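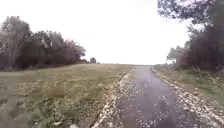

Drive camera view, asphalt path with gravel edging and fallen leaves.

Drendent Sora Path Rover
Base kit, $2,845
Reviewed by Gregor Munro

Drendent sells the Sora as a rover that "goes where people walk." I've read that line on enough boxes to be wary of it. The Sora is a low, wheeled platform with one forward camera, a drive computer and a flat deck for whatever you want to carry. It follows paved paths on its own, or you can steer it from a laptop. The sales page talks about parks, campuses and large private grounds.

What you get for the money
Rover base, battery, charger, drive camera, radio handset, one year of the Maldonado route software. The deck rails are extra. So is the rain cover for the charging port, and I think that's cheap of them.

The camera
It sits close to the ground, and you should think about that before ordering. A path like the one in the picture runs a narrow strip of dark asphalt up the middle of your view, and every pale leaf on it gets the same attention as the gravel at the sides. The edging is easy to pick out, light stone against dark pavement. Grass and leaves farther off go soft and smeary. Under a bright white sky the trees on the right lose most of their detail and the branches overhead turn into silhouettes. Drendent calls the picture "crisp." I wouldn't.

Path following
I ran the Sora in November on the paths at Brullholm, 3,000 yards in all. It kept to the middle on the straight parts. On a curve with leaves over the edging it stopped and asked for help 8 times, which the app files under "successful safety pauses." Call them what you like, I still had to walk over. There is a sensitivity slider. Turning it down meant fewer stops and one trip into the gravel, where the small front wheels dug in.

If your paths have painted lines or a plain lawn edge, I can't tell you how it does. Drendent's own demo video is all swept pavement.

Battery
The spec sheet promises a full afternoon. Mine asked for the charger well before that with a light load on the deck, and the battery gauge drops fast near the end. A second battery is $1,071. Price that in before you compare the Sora with anything else.

Software
Maldonado draws a route well enough once you've driven it by hand. Editing one is clumsy, and moving a single waypoint means saving the whole route again under a new name. What happens to saved routes after the free year? I asked support twice and got a link to the pricing page both times.

Should you buy it?
For a robotics class or a hobbyist who wants a decent base to build on, maybe, if the price comes down. For unattended work on leafy paths I'd hold off until Drendent shows the Sora doing it.

In the box: rover base, battery, charger, handset, camera, quick start card
Sold separately: second battery, deck rails, port cover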